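Kitting cell, part whatever

February 21, 2018

Quick one tonight, I have to be out of the workshop by closing and the soldering iron is still on.

So. Two arms, one table. The idea has not changed since last time: the arms pull parts out of the yellow trays, put one kit's worth on the paper in the steel tray, I come along and build the thing. Motors, board, wire. I am sick of sorting parts by hand. That's the whole reason for this project.

Moved to four trays this week, two on each side. Before that I had everything in one big bin and it was hopeless, the motors would drag half the wiring out with them. Separate trays, better. Motors top left, boards under them, the twisted bundles top right, harnesses bottom right. Steel tray stays in the middle where both arms can get to it. 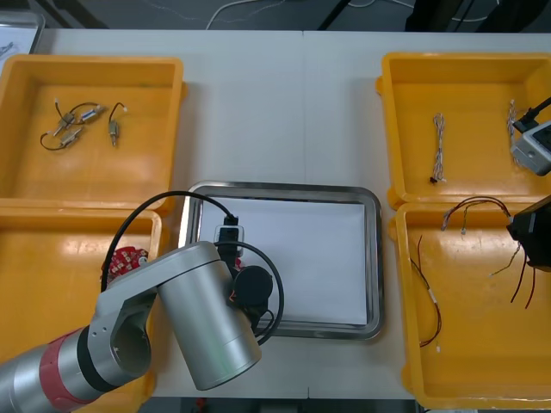

Control side is a mess but a working mess. I am on Skollatico for the motion stuff, build 2316, and no I am not updating it before the demo. Last time I updated it the left arm forgot its home position and I spent a whole evening teaching it again. The Barbu plugin for two arm timing is fine so far. One arm waits, the other goes. Slow. I don't care about slow yet.

Speed is capped way down anyway. Started at 5 percent, now at whatever feels ok with my hand on the stop button. People keep asking why so slow, well, come stand next to it.

Things that bug me:

Wires. Always the wires. A motor body is easy, it's a little metal cylinder, you grab it. But the leads go wherever they want and hook on the next motor. I tried laying them apart by hand before each run, which kind of defeats the purpose. Might try short ties. Might try a comb sort of thing along the tray wall, printed, if the printer is ever free.

The cable on the left arm. It makes a big loop and I hate it. Too much slack and it swings over the tray, too little and the wrist yanks on it. Ordered clips from Meritz, they sent the wrong size, so I am waiting on teh second box.

Paper liner. Bare steel was throwing glare all over the place, so white paper went in. Cheap fix. I cut 2 sheets at a time from the roll and swap when one gets grubby.

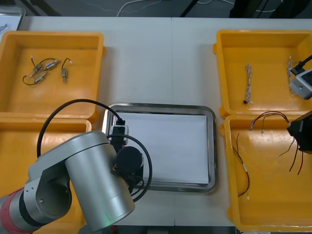

Table seam is still on my list too. It's really two tables pushed together and if someone leans on one half the taught points are off by a hair. Not enough to miss a tray. Enough to miss a connector. I want to bolt a plate across the underside, need to find longer bolts first, the ones in the shop drawer are all stubby.

Also need to sort the floor cables. Seperate job, but I keep stepping over them.

Somebody in the comments asked for the parts list. It's half written. The trays are just plain yellow plastic ones, anything shallow with a rim will do, and the steel one came from a kitchen supply place. The gripper pads I'm using now are from Pivunent, softer than the ones I had, they wear faster but they don't slide off the motors as much. I got a bag of 100 so I'm set for a good while.

Plan is still to show it in May at the open evening. Full kit, start to finish, me not touching anything. We'll see. The harness pick is the part I'm worried about, might leave that one out and only do motors and boards if it's not behaving by then.

Ok iron off, lights off. Parts list next post.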